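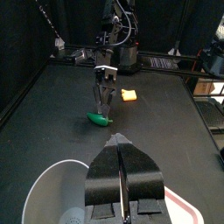
能不能把“收进杯子”和“摆到盘子上”分开标?我家孩子玩过家家的时候,这完全是两种玩法,一个是收拾,一个是开饭。

这条留言来自上一版说明的读者,我们看完当场就决定改!从第 3 版起,“收”和“摆”是两个独立的标签,旧标签也全部重标过了。如果你手里还是老版本,请直接换新,新旧标签对不上,混着用会很痛苦。

Moltley 玩具食物整理数据集(第 3 版)
说明文件

简介

Moltley 收的是一件很小的事:桌上散着玩具蔬菜、像小食品一样的软块、盘子和白色容器,把它们收好,或者摆好。每一条记录从桌面摆定开始,到最后一件东西落位为止。东西都不贵,样子却很有意思,弯的、方的、圆口的、带小柄的凑在一张桌上,光是“怎么放才算放好”就够我们聊一下午。

全部记录 552 条,其中 500 条划为训练用,余下的留作检验。划分名单写在 split.txt 里,请不要自己重新打乱,这样大家的结果才好放在一起看。

桌上的东西

绿色玩具辣椒。全组最受欢迎的一件!塑料的,身子弯弯,一头渐细,另一头带个小柄。弯的东西放在平面上会有自己喜欢的朝向,所以标注里多了一栏“柄朝哪边”,填左、右、里、外,看不清就填“不明”。标注时最容易拿不准的也是它,横着和斜着之间到底怎么分,请看后面的标注约定。

黄橙色泡沫小块。有人叫它奶酪,有人坚持说是蛋糕,我们吵不出结果,文件里统一写 foam_block。给它写文字指令时两种叫法都出现过,我们保留了原话,没有替谁统一。喜欢语言部分的朋友应该会很高兴,同一件小东西能有这么多叫法,读起来非常有生活气息。

白色塑料容器。圆边,底部有一片带小孔的白色圆片,样子像滤网。在“收”的任务里它就是目的地。目录里写作 white_cup,名字是第一版起的,后来有人觉得更像小桶,但路径已经被很多脚本引用,就一直没有改。

红条纹白盘。“摆”的任务都围着它转。盘沿那道红条纹特别好认,写指令的人很爱拿它当方位参照,比如“放在靠红边的那一侧”。这种说法我们一律保留,也欢迎你多试试。

桌面是深灰色的,接近黑色,表面有些淡淡的擦痕和污迹。我们很喜欢这个底色,绿的黄的放上去都很精神。后处理时没有修掉任何痕迹,图像怎样就是怎样。

任务

第 3 版一共 13 种任务,名称和对应的文字指令都在 tasks.csv 里。大致可以分成“收”“摆”“换位置”几类,举几条指令原文,感受一下口气:

把辣椒收到白杯子里去
奶酪放盘子上,别压着红边
先把黄的挪开,再放绿的
辣椒转一下,柄朝里

最后一条看着简单,做起来相当讲究。位置不变,只改朝向,前后两张图摆在一起几乎像没动过,可一旦看出差别就再也忽略不了。我们自己最爱翻的就是这一类!

场地

记录都在 Madon 工作间完成,桌子一直在同一个角落。桌后是黑色布幕,整个第 3 版没有换过背景。布有软褶,褶子的样子每次会有一点不同,如果你的方法对背景敏感,请留意这一点。
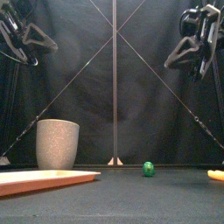

图 2 桌后的黑色布幕与细金属立杆,两条斜拉的细索在杆前交叉

布幕和桌面都暗,所以亮度统计会整体偏低,直接套用在明亮厨房里算出来的归一化参数,效果多半不理想。stats.json 里给了我们自己算的一份,读进来就能用。

标注约定

“收好”指物品整个进入容器口以内,柄或尖端露在外面也算收好,但要在备注里写“露出”。靠在容器外壁上的,不算。

“摆好”指物品落在盘面上,松开后停稳。搭在盘沿上的单独记为“搭边”,既不算成功也不算失败,由使用者自己决定怎么处理。我们内部为“搭边”争论过很久,最后觉得还是把选择留给大家最舒服。

辣椒的朝向以柄为准,从桌子正前方看。柄与桌沿大致平行时填左或右,偏向桌后时填里,偏向桌前时填外。正好在对角上的,填离桌沿更近的那个方向。

两样东西叠在一起时,先写下面的,再写上面的。

画面里暂时看不到的物品,标为“遮挡”,不要按上一刻的位置猜。标注工具用的是 Mészáros,导出的格式没有再改动,字段说明跟着工具走。

文件结构

records/ 每条记录一个文件夹,里面是各视角的画面和时间表
labels/ 与记录同名的标注文件
tasks.csv 任务名称与文字指令
split.txt 训练与检验名单
stats.json 亮度与颜色统计
notes/ 标注时随手写的备注,格式很随意,但值得一看

强烈推荐翻翻 notes/。里面有人认真讨论泡沫块哪一面算正面,也有人给辣椒的每一种躺法都起了名字。这些没有进正式标签,谁要是有兴趣整理出来,请一定告诉我们!

已知问题

物品种类不多,颜色又鲜明,单靠颜色就能分辨大部分东西。想研究形状的话,建议先转成灰度再试。

盘子常常靠近画面边缘,有的视角只拍到一角。涉及盘子的任务,请配合其他视角一起看。

容器底部的圆片在部分标注里被当成单独的物品,写作 disc。它不参与任何任务,读取时跳过即可,下一版会清理掉。

文字指令里有错别字,“辣椒”写成“辣角”的尤其多。我们没有改,真实的人打字就是这样。

与 Vornon 的关系

Vornon 是我们更早的一套,收的是叠毛巾和摆餐具,目录结构和这里一样,读取脚本可以通用。两套的任务编号各自独立,合并使用时请加前缀,否则会互相覆盖。已经有人把两套连起来,先铺毛巾再上菜,看到的时候我们真的非常开心。

版本变化

第 3 版:“收”和“摆”拆成两个标签;新增“搭边”;辣椒朝向改为以柄为准;亮度统计重算。
更早的版本不再维护,旧文件仍可下载,只为方便核对以前的结果。

使用与反馈

研究和教学都可以自由使用,转发时请带上这份说明。发现标错的地方,把记录文件夹的名字和你认为正确的写法发到项目的问题页,附一张截图更好。想提议新玩具也发到那里,目前呼声最高的是玉米和煎蛋,我们八月开始挑下一批。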